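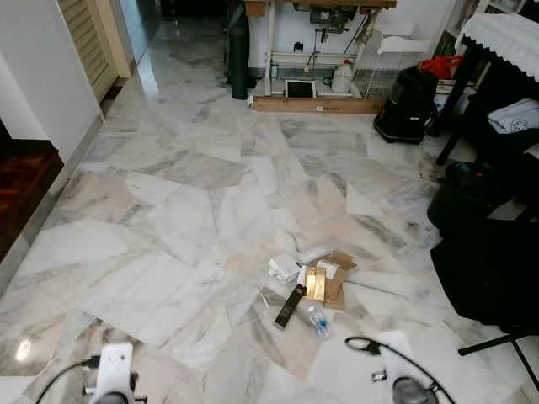
About the Tillia Field Station

Tillia is a small research and teaching station for animal ecology. We study freshwater invertebrates, mostly mayflies, stoneflies and the fish and birds that feed on them. The station sits beside the Floketti, a cold upland stream that runs year-round and is easy to reach on foot in most weather.

Our work began with a simple survey of insect larvae at 2 sites, one above the old weir and one below it. We now sample 34 sites along the main stream and its side channels. The methods have stayed close to the original ones so that early and recent samples can be compared. Kick samples are taken in April and again in the fall, sorted the same day, and kept in ethanol.

Research

Most projects here deal with how larvae respond to changes in flow and temperature. Current topics include the timing of adult emergence, drift behavior at night, and the diet of dippers during the nesting season. Diet work is done from droppings and from prey remains collected under nests after the young have left. We don't handle adult birds at Tillia.

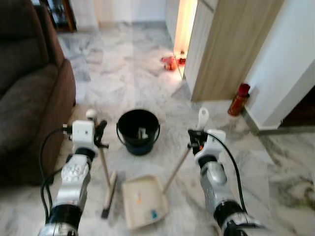 A second line of work looks at the weir. Part of it was taken down before we started sampling, and the gravel below it is still moving. Larvae that cling to stable stones are scarce there. Burrowing species are doing better than we expected, and one of our longer projects follows them through the winter.

The reference collection

The collection holds 1,811 cataloged lots, nearly all from the Floketti and nearby springs. Of the species recorded, 98 have been confirmed from adult specimens. The rest are known only from larvae and are listed to genus where we can't be sure. Visitors may examine material at the station, and we lend to other collections for up to one season. Type material is not held here.

Teaching

We run a week-long course in larval identification each spring and a shorter one on sampling design. Both assume some biology but no earlier work with insects. Groups are kept small because bench space and microscopes are limited. Students bring their own waders. Bunk rooms and a shared kitchen are included in the course fee, but meals are not.

Partners

Stream temperature records are kept jointly with the Kuser Hydrology Group, which maintains the loggers and checks the data before release. We exchange specimens and sorting protocols with the Giáp Laboratory, where a similar survey is under way in warmer water. Results from the two surveys are published separately.

Visiting and access

Researchers who want to work at the station should write to the office with a short outline of the project, the dates wanted, and any permits already held. Day visits by school groups are possible outside the sampling weeks. The track is gated at night, and the code is sent with your booking.

Page last updated May 15, 2022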